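The Per Diem Nobody Fixed

By Agnese Sproģis
Wednesday, October 23, 2019

Ask anyone on the county payroll in Atstead what the overnight rate is and they'll tell you before you finish asking. $24. Meals, tips, parking, the lot. Been that way so long the forms have it preprinted.

Now it might change. Might. The pay board meets again before Thanksgiving and the travel allowance is on the list, tucked in behind the cost-of-living raise everyone is really waiting for.

Who it touches: 341 field staff. Inspectors, case workers, the road survey crews. People who sleep away from home because the job says so.

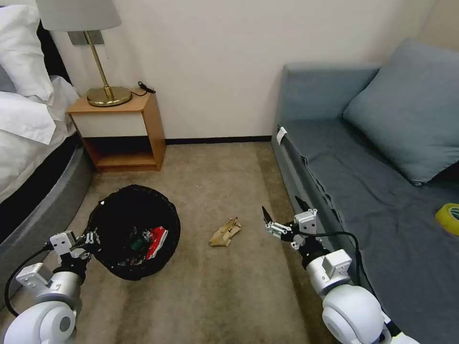
Calum Munro has inspected bridges for the county for most of his working life. He keeps his receipts in a bread bag. Last year he was out of pocket $1241, and that's with packing his own lunches. "I don't want steak," he told me. "I want to break even."

The union's ask is simple enough. Tie the overnight rate to the same price index that moves the base pay, so when one goes up the other follows. No more separate vote. Urmas Ramanauskas, who bargains for the field unit, says the two were linked once and got split in a budget squeeze. Meant to be temporary.
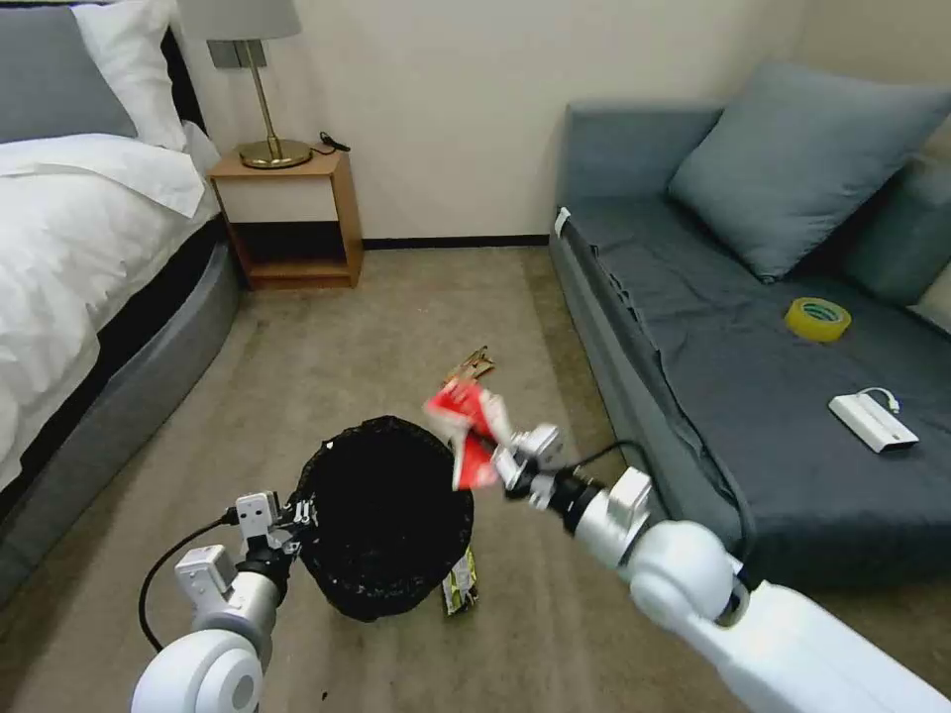
The county says it's not that easy. Base pay comes out of one fund, travel out of four, and two of those are state money with strings on. Raise the rate for a road crew and you may not be able to raise it for the case worker in the next room. That was Dexter Van Dusen in the budget office, talking fast between meetings. He didn't say no. He said "phased."

Phased is a word people here have heard befor.
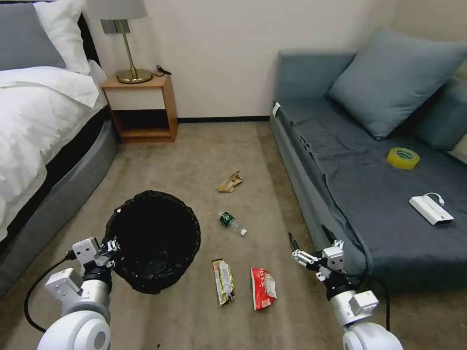
Wrappers and a bottle on the floor, beside an empty bin.

Then there's back pay. The union wants any new rate to count from July, same as the raise. Van Dusen's office wants it from the day of the vote. For a clerk who never travels – no difference. For Munro it's a whole season of bridge work, and he's already done it.

And lodging, a seperate fight. The county books rooms through Vollon, a travel agency, so staff never see that bill. Fine in theory. But rooms have to come in under the cap, and the cap hasn't moved either.
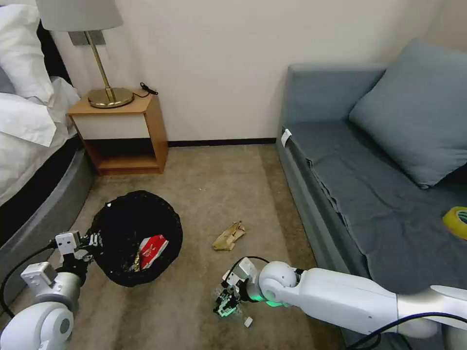
Long stays are the sore spot. Anyone out more than a week drops to a reduced meal rate, the idea being that you'll settle in and cook. Cook on what? A bed, a sofa, a nightstand with a lamp on it – fine for sleeping, but it takes more than that to make dinner. The union wants the reduced rate gone. The county has offered to study it.

So, watch the November agenda. If travel shows up as its own item, there's a deal. If it's folded under "other matters," dig out last year's receipts and wait.

Related
Pradow Schools Settle on Two-Year Raise
How to Read Your New Pay Stub
Pension Buyback: Who Still Qualifies
Ekanayake Report on Overtime, Explained

Comments

roadcrew_ed: Twenty four dollars. My motel charges for the parking on top.

Edgars Sakalauskas: Retired from the survey crew. We were promised the index link would come back. Still have the letter someplace.

M.T.: does this cover part timers or no? article doesnt say

We use cookies to remember your settings and count visits. By staying on this site you agree to their use. Accept | Manage settings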